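Okay so I finally got past the genealogies and into Ruth with our Guthrie Street reading group, and I have thoughts 🧵

1/ Naomi asks people to call her Mara, bitter, and the women of Bethlehem don't argue with her. I've read it 10 times and never noticed that.

2/ Greer Purves pointed out that Ruth is standing right beside her when she says she came back empty. Ouch — imagine being Ruth in that moment.

3/ We only got through 2 chapters tonight, my favourite bit being Boaz telling the harvesters to leave extra grain. Chapter 3 next time, bring a cuppa!

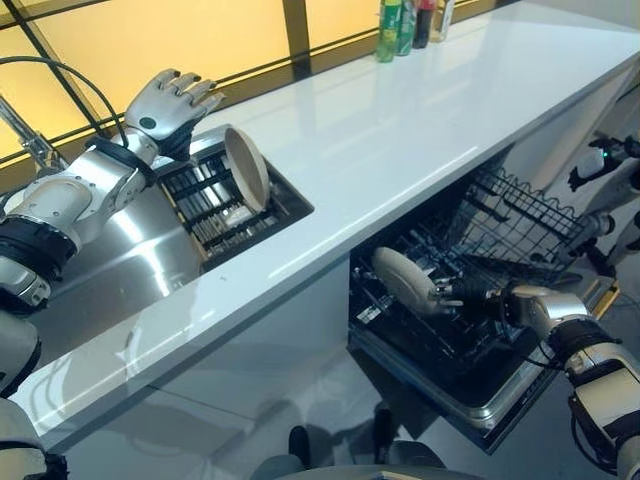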